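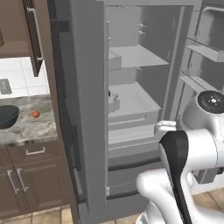

Food waste at home is mostly a scheduling problem, and I'd like you to hold that thought through the whole of week 3, because the readings will try to drag you off towards morals and packaging. We buy on one timetable, cook on another, and get hungry on a third. The household fridge is where the three collide. Look at the one I've put at the top: door open, a wide shallow crisper tray, and down at its left end a little something in red and green, half hidden by the rim. I can't tell you what it is, and I reckon most of us couldn't name what's at the end of our own crisper either. In stock-control language that's a visibility failure, and we'll come back to it.

## Where we got to last time

We finished on the Prullstead household diaries. A quick recap for those who missed it: 200 households kept a kitchen diary for a month, writing down what they threw out and (this is the good bit) why they thought they were throwing it out. Two things to remember:

- People recorded bread and leafy greens faithfully, and hardly ever recorded drinks, sauces or the last third of a jar of anything.
- "Went off" was the most common reason given, and it's close to useless as data. Everything goes off! What we want is the decision that came before it.

Please have a proper look at the diary form before the tute. Column 2 is where the trouble is. It asks for the "main cause" and gives one line to write it on, so a bag of spinach bought on special, shoved behind the milk and then forgotten during a week of takeaway ends up as a single word.

## Three kinds of household stock

I pinched this scheme from warehousing and I'm not sorry.

**Planned stock** has a meal attached to it when you buy it. The mince is for bolognese, the capsicum is for the stir-fry. It has the lowest waste rate in the diaries, but when a plan falls over, it falls over expensively.

**Buffer stock** is the stuff you always have: eggs, onions, carrots, cheese. No meal attached, but you'd notice if it ran out. Usually safe, unless two people in the house both top it up.

**Hopeful stock** is bought by the person you'd like to be next week. Kale lives here. So does half the fruit bowl, going by my place.

The categories leak, obviously. A lemon can be all three in a fortnight. For the assignment, classify an item by what it was *at purchase* and then note any change – don't go back and relabel it once you know how things ended.

## The bench as a waiting room

The Waltent reading argues that once food makes it out of the fridge and onto the bench, its odds improve enormously. I half agree. Being out where you can see it helps, and so does having the pan out already, since you've more or less committed to cooking by then. But the author treats the bench as if it were only ever used for cooking. In a share house it's also the mail tray, the charging station and the place where the fruit sits until somebody takes pity on it.

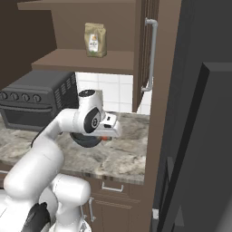
*Fig. 2. Dark round pan, small orange item, marble-patterned benchtop.*

So when you read Waltent, ask what the other people in the house are doing with that same bit of space. The Bonance interviews are much better on this point. They're long and they wander a fair bit, but there's a terrific passage where a family works out that they've been storing potatoes in two cupboards for years.

## For the tute

1. Read the Bonance extract (skip the methods appendix unless you love that sort of thing).
2. Keep your own diary for 3 days. Use the form as printed, and scribble in the margins wherever it annoys you.
3. Bring one item you'd call hopeful stock, or a note of it if it's past bringing. Sealed container, please!

The Olteanu chapter is optional this week, though you'll want it in April when we get to shopping frequency. It's on short loan at the library under course code 335. There are only two copies, so be decent about returning them.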